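Jovell Two-Arm Paper Handling Kit for Clubs and Classes

Item 129. For robotics clubs, second-year classes and student project teams.

The Jovell kit gives a team 2 small arms, a gripper and wrist camera for each, and a task set built on ordinary paper. Teams that have finished the block-stacking units can move to it with the same controller and the same log format. The task set has 24 exercises, from lifting one sheet to passing a sheet between arms.
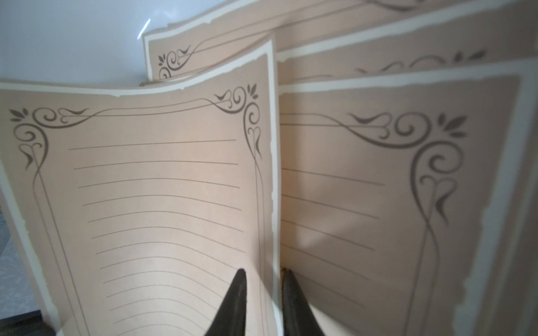
Paper is harder to pick up than a block. It bends, slides and sticks to the sheet under it. The Clidton workbook therefore starts with patterned stock before it goes on to plain white. Lined stationery with a dark scroll in each corner works well, as the writing lines show up as arches where a sheet bulges, and students can read the bend straight from the wrist view. Any stationery with a clear border will do. Heavy card should be saved for unit four.

Kit contents
Two arms with grippers
Two wrist cameras and cables
Clidton workbook, one per team
Paper pack, 700 sheets, mixed weights

Not included: computer, table, mounting rails, trays.

Later units use a tray. The student program has to bring the sheet over it, choose a height and open the gripper. Scoring is by where the sheet comes to rest, and a torn sheet scores zero.

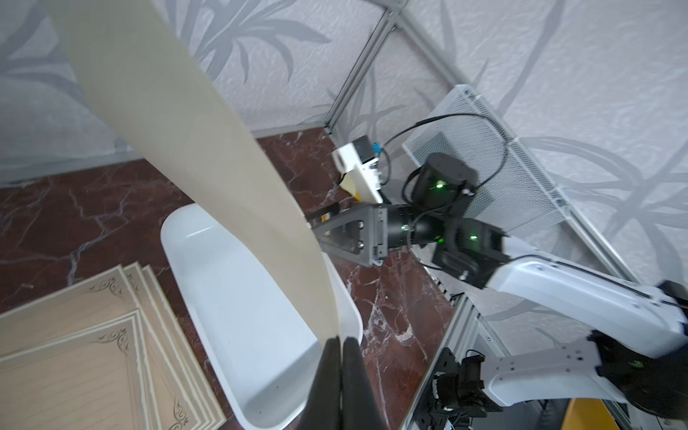

Granduren wrote in to ask whether the kit can be entered in the Shojaei club contest with the stock fingers, and added that their team had lost points last August for soft tips that marked the paper. Stock fingers are allowed. Soft tips are allowed in the open class only.

Replacement fingers and paper packs are sold separately. School orders need a purchase order number.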